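3.2 Storage damp and carton strength

Cartons came from two depots, Kevholm and Plevbridge. 14 lots in all, 700 blanks. Kevholm lots stacked on pallets, Plevbridge on open racks. Both unheated. Moisture readings taken every March, before the spring turnover, so seasonal swing not covered here.

Loss of edge strength was worst in the bottom layers, about 30 percent. Racked lots did better, though two of them were rejected for glue faults and are left out of teh totals.

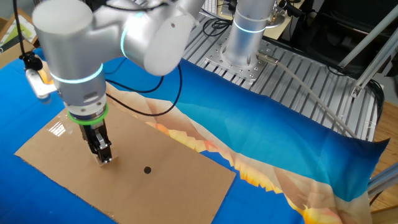
Packaging Storage Notes 14 (5)

Figure 5. Flat brown cardboard sheet on blue cloth.

Top layers showed no clear trend. See Retamal lots, section 3.4, for recycled stock.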